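How many demos before a two-arm setup stops being embarrassing?

Posted by splinterbench on Wednesday, 9:40 pm

I'm collecting teleoperated examples for a produce sorting task. Two arms, one table, one basket, fruit and vegetables go in the basket. A four-year-old could do it, and would complain less than my policy does.

So far I have 39 episodes. I trained on them over lunch with the default settings in Lalira and got something that drives confidently to the place where the mango used to be and closes on air. Move the mango a hand's width and it visits the old address anyway. Training loss looks gorgeous, of course.

My questions: do I just need more episodes, or are mine bad? And should each episode be one item into the basket, or the whole table cleared in one go? I've been doing the whole table, and by the last vegetable I'm tired and it shows in the driving.

I record one view from a fixed camera over the table and one from the wrist.

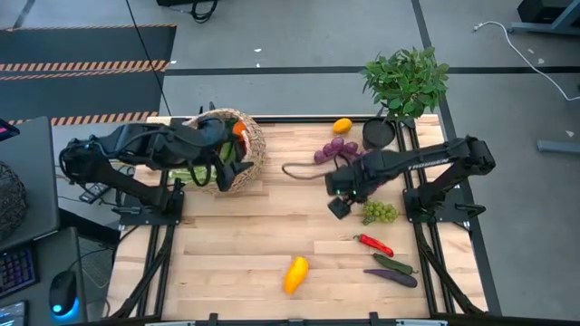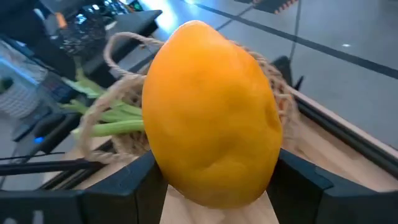 My layout rule has been "whatever looks nice," and I now suspect that's half the trouble. I set the table once, liked it, and have been putting things back more or less where they were after every run. The grapes always end up on the right. The mango sits by itself near the front with bare wood to the left of it, which makes it the easiest grab on the table, so I tend to go for it first. The chili, the long green thing and the eggplant lie side by side on a slant like they're waiting for a bus, and I avoid them until I can't. I also have a potted plant at the back corner that has never moved in its life. Is the plant a problem? I like the plant.

Please don't tell me to buy a third camera. I have spent the camera money.

tallowgate
Posted Wednesday, 10:25 pm

More data. 39 is nothing. Get to a few hundred and come back.

Also check that your camera timestamps line up. Mine didn't and I lost most of March to it.

undercarriage_ed
Posted Thursday morning

More data, sure, but if you make a few hundred more like the ones you describe you will have a few hundred copies of the same afternoon. Your policy learned exactly what you showed it: the mango lives there. It would be rude to expect anything else.

What I'd do, in this order.

Stop putting things back. Before each episode, scatter the produce. I don't trust myself to be random (I turn out to have strong feelings about where an eggplant belongs), so I use the layout sheet in Mulico, which prints a grid and tells me which item goes in which square and which way it points. A pair of dice and a pencil would do the same job. Use the bare part of the table too. If the arms never go there in the data, they won't know what to do there later.

One item per episode, at least for now. Clearing the whole table makes long recordings where the last part is always your worst driving, and the model can't tell your tired driving from your good driving. It admires both equally. Do 90 single picks with the positions shuffled, spread across all the items, and train on those before you record anything longer. Then go back to full clears once single picks hold up.

Don't let the mango win. It's big, it's bright, it stands up nicely between the fingers and you'll be tempted to pick it all day. Grapes and long thin things need more episodes because there are more wrong ways to grab them. I'd give the long ones twice what you give the mango.

Throw out bad takes on the day. If you fumbled and dropped it, decide right then whether it's a recovery worth keeping or just a fumble. A clean recovery is useful. Ten seconds of you hovering while you think about dinner is not, and the model will faithfully learn to think about dinner.

Move the basket a bit between sessions as well. Everyone shuffles the fruit and forgets that the place they're putting it is data too.

The plant can stay if it will also be there when you run the policy. If there's any chance somebody takes it home, do a few sessions with it and a few without. Same goes for the lighting and any clutter the wrist camera catches behind the table.

And hold back 2 layouts that you never record, and test on those. Testing on your favorite layout tells you how much you like your favorite layout.

splinterbench
Posted Thursday, 7:15 pm

Rolled dice for the layouts tonight. The eggplant came up in the far corner right up against the plant pot and it took me four tries to get it out, so I see what you mean about there being wrong ways. Kept one of the four.

Timestamps were fine, thanks tallowgate. I was a little disappointed, it would have been a great excuse.

Does the rule about single picks still hold when both arms are needed for one item? I have a bunch of grapes that sags if you lift it from one end.

undercarriage_ed
Posted Thursday, 8:02 pm

Yes, still one item, both arms in the one episode. Pick which arm leads and stick with it for the whole batch, or you'll get a policy where each arm politely waits for the other.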